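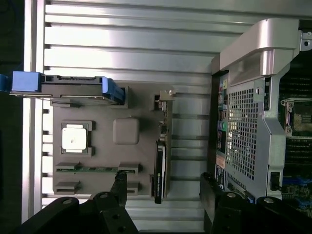
What can a beginner practice on the Skellero board before touching a real computer?

Seating a processor, pressing in a memory stick, standing a graphics card up in its place and clipping the drive into the tray, as many times as they like, with nothing on it that costs real money to break.

Hi everybody at Rirnard, Qistina Govindasamy again, with the second progress report on the Skellero practice board. The first one was mostly shopping lists and apologies about shipping, so I'm very glad to have an object to write about this time!

For those of you who joined the fund after we got our grant, Skellero is a make-believe motherboard for the repair course at the Gandelby workshop. We teach adults how to put a desktop computer together and how to take one apart again without bending anything. The old way was to hand out dead boards from the recycling pile, and those had two troubles. They were all different, so I'd be saying "lift the lever on the left" and half the table had no lever on the left. And they wore out. A memory slot that has been through a whole winter of beginners gets loose, and then people learn the wrong feel for it and push too gently on the real thing.

So, the tray. It's gray plastic and lies flat on the bench, and everything sits in it or on it roughly where you'd look for it on a real board. I went back and forth for ages on the color (Ngui, who does our drawings and most of the cutting and gluing, wanted green like a circuit board) and in the end plain gray won. On a green tray the memory strip and the graphics card disappeared into the background, and on gray they jump out at you. Learners find the parts faster. It also photographs better, though our metal bench throws a lot of glare back at you in the evening with the lamps on. I've had complaints from the front row about that and I have a mat on my list.

The processor is the part I'm happiest with. It's a white square that goes down into a raised gray socket frame. White was Ngui's idea and a good one. The corners of the socket stand up dark around it, so if the square is sitting crooked you can see it from your chair, and so can I from across the table. The first version had a frame so shallow that the square would ride up over one corner and look fine from above. We raised it. I had two people from the Sunday group try it with their eyes closed and both could tell by touch when it was home, which made my whole week.

The rounded square pad next to it does nothing at all, and I want to keep it. It stands in for the chipset. Several people on the course asked me what it was, then asked what a chipset was, and we had a better conversation than any of my slides ever got out of them. It's molded right in, so it can't go missing either.

Then the slots. There are two holders running across the lower part of the tray, and we set up the lesson with a memory strip in the upper one and the lower one left open, so the learner can look down into the channel between the end blocks and see what they're aiming at. After that they pull the strip, swap it to the other holder, and put it back. I had thought this would be the dull part of the evening and it's the part they won't stop doing. The fit is still not right, I have to admit. The end blocks hold the strip but they don't give you the firm little click of the real thing, and I think the click matters, because it's how you know you can stop pushing. Ngui has drawn up a new end block with a small springy tab and we'd like to try it before the next group starts in November.

The drive goes along the top edge of the tray, with blue fittings on it. You fold the blue clip at the right-hand end down into the tray to latch it. Everything blue is something you may handle: that's the rule we settled on after one very long evening when people kept trying to lift the drive by its thin rail. I now say "blue is for fingers" at the start of every session and I've heard learners repeat it to each other, so it has stuck. I'd like to carry the same rule over to the other parts if we get that far. A blue lever for the socket, for instance.

And the graphics card. Oh, the graphics card. It stands upright toward the right-hand side of the tray with its metal bracket sticking up, and it's the tallest thing on there by a long way. It's also the part that gets knocked. Sleeves catch it, and so do lanyards. My own cardigan has had it over. For now I ask people to put it in last and take it out first, which happens to be good practice on a real machine anyway, so I'm not rushing to change the design. What I would like is a slightly longer slot to stand it in, and Ngui agrees there's room.

How the lessons run now

We work in pairs. One person builds, the other reads the card of steps aloud, and then they trade. I used to demonstrate everything first and then let them loose, and by the time I'd finished talking they'd forgotten the beginning. With the practice board I just hand it over. They make a mess of it, laugh, take it apart and go again, and I walk around and keep my hands in my pockets (this is harder than it sounds, ask anybody who teaches).

I've rewritten the step card 3 times. The first card said "insert the CPU," and a gentleman who had fixed tractors all his life asked me, very politely, which one was the CPU. The current card says "put the white square in the raised frame" and gives the proper name afterwards in parentheses. People pick up the proper names by the end of the evening without my having to drill them. The taking-apart card is still the old one and needs the same treatment. I also want bigger type, as the reader has to hold it up and look past it at the same time.

What I can't tell you yet is how well it carries over to a real computer. My feeling is that people are calmer when they get to the real one. They know where to look and they don't hover over the socket the way they used to. But a feeling is what it is, and I only have one full group to go on. With the next group I'm going to write down where each pair asks for help on the real machine, so that I can give you something firmer in the final report.

Money

We have spent $751 of the grant so far. Most of that went on plastic and on the parts we tried and threw out, plus a decent set of small files for cleaning up the edges, which I had not budgeted for and should have. That leaves $415. I'd like to use it on the new end blocks, the longer card slot, a mat for the bench and enough spare white squares and memory strips that losing one under the radiator doesn't end the lesson. If there's anything over I would put it toward a storage box with a cutout for each part. At the moment the loose pieces live in a cookie tin and they get scratched.

One thing I'd like your okay on. The original plan had us adding power cables and a cooling fan to the board in this stage. I'd rather leave the cables until the slots feel right. Ngui made a quick plug out of scrap and it was fine, but it took up the whole session and the memory lesson got squeezed. I'd sooner have four parts that teach properly. The fan I could go either way on, so if any of you feel strongly about fans, please tell me!

Coming up next: the springy end blocks, the longer slot, the taking-apart card, and then the November group. After that I'd love for one or two of you to come by and build the thing yourselves. The evening class starts at 7 and there's always coffee. Bring a short-sleeved shirt, on account of the graphics card.

Thank you again for backing this. It's been a joy to work on, even the filing.

Qistina
Gandelby workshop

Comments (5)

marlowe_t
I was in the Sunday group! Can confirm blue is for fingers. I did my daughter's computer the week after and said it out loud the whole time even though nothing in hers is blue.

Dot
Please do the fan. The cooler is the part that scared me most on the real one, all that pushing down near the processor.

Qistina
Dot, that's one vote for the fan, I'm writing it down. Would you have wanted the screws too or just the pushing?

Dot
Both I think. The order you do the screws in confused me.

benchgoblin
Is the tray drawing something you'd share? We run a club for teens and our donor boards are in the same state yours were. Also +1 on the click, our kids stop halfway every single time.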